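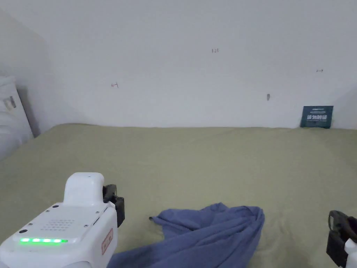
7.4 Gripper fault during cloth handling (code 137)

Use this section when one gripper of the Valtomine pair stops responding while the unit is picking up, folding or spreading cloth on a bed or other soft surface. For faults with the arm joints, see section 8.

What the fault looks like

The gripper stops part way through a close or open movement and the controller shows code 137. The other gripper stops a moment later. Any cloth already held stays held, as the fingers do not release by themselves.

Code 137 means that the finger motor drew too much current for too long. The usual reason is fabric caught behind a finger, often a loose hem or a sleeve that has been pulled in with the bedding underneath.

CAUTION: The fingers can close without warning when the fault is cleared. Keep hands, hair and loose clothing away from both grippers until step 4 is complete.

CAUTION: Do not pull the cloth free while the unit is powered. The drive may read the pull as a slip and tighten its grip.

Clearing the fault

1. Press the stop button on the controller. Wait until the motion light goes out.

2. Support the arm with one hand under the forearm. It may drop slightly when the brake is released.

3. Switch off gripper power at the base. Leave it off for 27 seconds.

4. Turn the release screw on the finger drive anticlockwise until the fingers move freely by hand.

5. Ease the cloth out in the direction of the finger tips. If it will not come, cut it. Do not lever the fingers apart with a tool.

6. Look behind each finger for threads and lint. Remove them with tweezers.

7. Tighten the release screw, clear the bed and switch gripper power back on.

8. Run the open and close test from the Service menu with no cloth in reach. Both grippers should complete five cycles.

Note: If the test fails on one side only, swap the two gripper cables at the base and repeat it. A fault that moves to the other side points to the cable. Order part 3918 from Daly.

Before restarting the task

Smooth the sheet and tuck it in at the sides. Place the garment at least a hand's width from any pillow. Lower the grip force to the Cloth preset if it has been changed.

Do not restart if code 137 has come up three times in one session. Leave the gripper switched off, save the fault log and send it to Prusetti service with the cycle count. Finger drives are due for inspection every 1000 cycles.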